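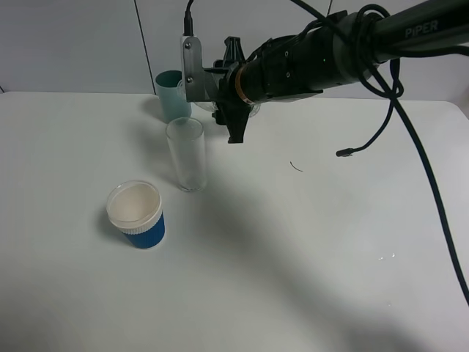

Mollham's cup library is open, and the shelves are already getting a workout

February 9, 2026

If you have ever hosted a birthday for more people than you own cups for, good news! The Mollham Cup Library opened its doors in January in the old ticket room next to the Sevetti Hall, and anyone with a town library card can now borrow drinkware for a party, a bake sale, a block meeting or a long weekend with too many cousins.

The collection stands at 246 pieces, nearly all of it donated by households on the east side of town. There are tall glasses, short glasses, plastic tumblers in every color a kitchen cabinet ever held, a few punch cups with handles and one very handsome set of 12 juice glasses that has been reserved straight through to spring. Nothing has to match, and that is a big part of the fun. A table set with a pale tumbler here and a clear glass there looks cheerful in a way that a sleeve of paper cups never will.

Borrowing is free for up to 32 pieces at a time. You pick what you want from the shelves, set it out on the table by the door to be checked off, and pack it in one of the divided crates made by Calvo, the box shop on Mill Street. The crates hold glasses upright with cardboard between them, and they stack two high in the back of a small car (we tried it, with the windows down and the radio off so we could listen for clinking, and heard hardly any).

Cups are due back in five days, washed and dried. If something breaks, you bring in a replacement from home. It can be any cup at all, as long as it holds a drink and doesn't leak. Mugs are welcome too, although shelf space for them is getting tight, and anything with a loose handle will be turned down.

The plastic tumblers are kept on the low shelf, where kids can reach them and choose their own. They have been the surprise hit of the first weeks, going out to two school picnics and a puppet show. The tall glasses have been popular with grown-up crowds, and the Rotus supper club has asked for enough of them to cover its whole winter dinner, so anyone planning something large would do well to reserve early.

More donations are needed, mainly clear glasses and sturdy plastic in any color. The goal for the summer is another 200 pieces, enough to lend to the street fair and still have plenty left for everyone's backyard. Please wrap glass in newspaper and leave it inside the ticket room during open hours, never on the step outside.

The cup library is open Tuesday and Thursday evenings from five to eight and Saturday mornings from nine until noon. Crates can be reserved at the desk or by phone through Sevetti Hall.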